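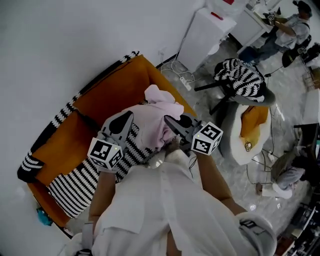
What has to be settled before you build a pair of hand-held grippers?

You need to settle what the fingers must pick up, how far they must open, how much weight the user's arms can carry for a whole session, and how the position of each gripper will be found. The size of the body, the choice of spring and the place of the markers all follow from these.

Chapter 7
Building a Pair of Hand-Held Grippers

In Chapter 6 you built a single finger joint and tested it on the bench. In this chapter you will build two complete grippers of the kind a person holds and works by hand, one for the left and one for the right. The design used throughout is the Brusari pair, first put together by Antigoni Katsaros and Saodah Mandagi at the Parri shared workshop and changed several times by later members. Drawings for the current version are at the back of the book. If your printer bed is smaller than the one listed there, use the split body on the second sheet.

By the end of the chapter you should be able to:

fit a finger pair so that the tips meet along their full length
set the trigger spring for soft and for firm objects
mount printed markers flat and square to the body
work out a weight budget for both hands
run a handling test and keep a useful log of it

7.1 Starting from the object

A gripper meant for blocks is a poor tool for cloth. Blocks have flat sides and hold their shape, so two stiff fingers and a strong spring will do. Cloth folds away from the fingertip as it closes, and a soft toy squashes until the fingers are nearly touching. Before cutting or printing anything, collect the objects you intend to handle and put them in one box. Squeeze each of them between finger and thumb in the place where you would pick it up, and measure the gap that is left.

Write two numbers for each object: its width when you first touch it, and its width when it is held firmly. The largest first number sets the opening. The smallest second number tells you how nearly the fingers have to close. For thin cloth the second number is close to zero, and any gap at the tips will let the cloth slip out. The Brusari fingers are made 20 mm wide at the tip, wide enough to trap a fold without catching the layer beneath.

7.2 Weight and the wrist

The finished pair weighs 1,480 g with straps and markers fitted. This feels light on first lifting and a good deal heavier at the end of a long session with the arms held out in front. Thodoris Kalogeropoulos's first body was solid, and he went back and hollowed it after one afternoon's work. Keep heavy parts near the hand. A few grams at the fingertip are felt more than the same grams behind the trigger.

A wrist strap takes part of the load and stops the gripper falling if the user lets go. Fit it to the wrist of the person who will be using it, and leave enough slack for the hand to turn.

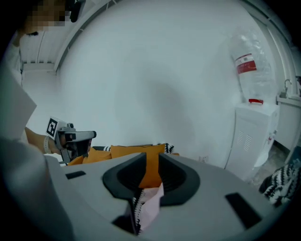
Figure 7.1 Hand-held grippers among cushions and cloth. Note the square marker on its white mount, left, and the wrist strap behind it.

7.3 Placing the markers

A marker is useful only while it can be seen by a camera. It should stand clear of the hand and forearm, and it should not be hidden by the object being lifted. Print markers on matt paper or card, as a glossy surface will reflect the room lights and spoil the reading. Glue them from the centre outwards. A bubble under one corner is enough to tilt the result.

Check the mount for play before gluing. Hold the body still and push gently on one edge of the mount. If it moves at all, tighten or reprint it.

7.4 How long will it last?

The part most likely to fail is the return spring, followed by the pin at the root of each finger. In July Aušra Pärn ran one of the Parri grippers through over 3,000 closings on a folded towel, stopping at intervals to measure the gap at the tips. The gap stayed the same until late in the run, when one pin had worn oval. Her log sheet is copied in Section 7.9, and you will fill in one like it for your own pair.

Before you go on, gather the parts in Table 7.1 and check that you have three spare springs.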